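Cabinet Hardware Gallery: Latches, Loops and Plates
Page last changed 31/03/2023

I have been promised a door that stays shut more often than I care to remember. Every brochure has one. It closes with a whisper, it opens with a finger, and it will do both until the end of time. Then you live with the thing through one sticky summer and find yourself hitting it with your hip.

These notes come out of fitting up a back hall and utility room with tall storage, the kind with full doors and real latches, after years of cheap magnetic catches. I bought most of it myself. I looked at the rest in showrooms, where everything works because everything was adjusted that morning. Take my opinions for what they cost you.

What I was sold

The main piece is an Arow tall cabinet with two doors, bought from the Eston showroom for $1,520 before delivery. That is a lot of money for a box that holds a mop. The salesman's case rested almost entirely on the latches, so I decided to spend more time looking at those than at the color chips. The "quiet latch package" added $200 to the price. I asked what the package contained and was told "the quiet latches." I asked what made them quiet and was handed a brochure.

The brochure says the latch is "engineered for silence." I have no idea what that means. A felt pad is engineered for silence.

Handles

The Arow handle is a paddle you pull toward you. It has a decent weight to it, and my fingers fit behind it with a glove on, something I can't say of the slim Zaltell pull I tried first. The Zaltell looks better in the catalog. In the hand it feels like the edge of a ruler, and with full arms you can't hook it with a pinkie, which is how I open most doors in my life.

Both companies call their handles "ergonomic." So did the maker of the worst potato peeler I ever owned.

Magnetic catches

I went in with a grudge here. My old catches were the little spring-loaded push type, and they gave up in the order you'd expect, with the most-used door first. The showroom line is that magnets have "come a long way." Maybe they have. The pair I bought to compare hold well on a light door and poorly on a heavy one, and no amount of moving them around by a hair changed that much. If your cabinet floor is out of level, the door leans on the magnet all day and all night, and in my house the magnet loses.

I kept them on the small medicine cupboard. Nothing in there weighs enough to start an argument.

Roller catches

Old-fashioned, noisy, cheap, and I still sort of trust them. You hear the clunk and you know the door is closed. The Eston people looked at me with pity when I asked for a set. They don't stock them, or they say they don't. I bought mine from a bin at a hardware store, and they are on the broom closet now.

The drawback is the force. A good tight roller needs a real shove and a real yank, and anything stacked close to the front edge will hear about it. I moved the glass jars.

Hinges

I only mention the hinges to say that a lot of latch trouble is hinge trouble. A door that has dropped by the thickness of a dime will miss its latch, and then the latch gets the blame and somebody sells you a new one. Before I believe any complaint about a latch, mine included, I get down on the floor with a flashlight and look at the gap along the bottom of the door. If it's wider on one end than the other, I leave the latch alone and go find a screwdriver.

The Arow hinges adjust in three directions. The leaflet shows this with a drawing of such confidence that I assumed it would take a minute. It took an afternoon, and the left door is still a touch proud at the top. I've decided to stop looking at it.

Soft closers

No. I tried one. It is a small cylinder that takes the last bit of the swing away from you and does it at its own speed, and if you push against it you feel like you are rushing an elderly relative through a doorway. People love them. I find that I walk off before the door has finished, and then I have to turn around and check, so the time I saved by not slamming I spent on suspicion.

There is also the question of what happens when they wear out. The Eston floor model had one door that drifted shut nicely and one that stopped a hand short. When I pointed at it I was told it was "just the display." The display is the one that gets opened the most, so it interested me more than the good one did.

Loop and plate

My preference, if I have one, is for a plain metal loop on the fixed side and a catch on the moving side that grabs it. It's the arrangement I would pick for any door that gets bumped. There's very little to it, and when it goes wrong you can usually find out why without taking anything to pieces. I don't believe the stories about it lasting forever, and I notice that the people who tell them are generally standing next to a price tag. But I've had fewer fights with loops than with anything else in this gallery.

Vukadinović, the repair shop I use for anything with a spring in it, agrees with me about loops and disagrees about lubricant. The shop likes a dab of grease. I think grease is a way of collecting dust in one convenient place. We have left it there. 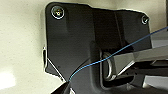
A plate like this gets less attention than the handle and deserves more. If it can shift, the catch has nothing steady to meet, and all the fine talk about quiet goes out the window. The finish is what the showrooms talk about, and I'll admit the black looks good against cream. I would sooner talk about the screws. There's one in the upper left corner and another over toward the upper right, round metallic heads, and those are what I'd put a driver on before anything else. The loop sits back in a rectangular opening with rounded corners, and I do like that. A loop that stands out in the open catches sleeves. The price is that a recess is one more place for lint, and a rag on a fingertip only gets you so far around a steel U.

How I check a plate and loop

Open the door all the way. Put a finger on the loop and push it up, down and sideways. I want no movement at all. A tiny bit of give will be described to you as "tolerance" by anyone with one to sell.

Then the screws, snug and no more. I've stripped enough holes with enthusiasm to have learned that.

After that, close the door slowly and watch the catch come in. It should meet the loop square. If it rides up one side, I go back to the hinges, and see my remarks above about the floor and the flashlight. Only when the hinges are right do I touch the plate, and then I mark its outline in pencil first so I can put it back where it was when my bright idea fails.

Last, a strip of paper. Shut it in the door and pull. If it slides out freely at the top and sticks at the bottom, the door is twisted or the cabinet is. Mine was the cabinet. One shim under the back corner fixed what two phone calls to the showroom had not.

About the $200

I can't say the quiet package is a swindle. The doors are quieter than my old ones. They would be, as my old ones closed with a bang you could hear from the driveway. Whether they are $200 quieter than the standard Arow latch, I couldn't tell you, and neither could Eston when I asked to hear the two side by side. They had only the expensive one on the floor.

I've asked for a standard latch to try on the right-hand door. It's supposed to come in April. If it arrives I'll swap it in, leave the quiet one on the left and live with both for a while before I change a word of this page.

Odds and ends

Replacement screws: the ones in the Arow bag have a soft head. I bought better ones and threw the bag in a drawer.

Touch-up paint for cream cabinets: comes in a bottle with a brush, and mine dried a shade too yellow. Test it behind the door.

Zaltell's bumper dots: fine, for a dot. Two fell off in the first month and I found one on my sock.

Key locks: skipped. The only thing in my utility room worth stealing is the vacuum, and it doesn't fit in the cabinet.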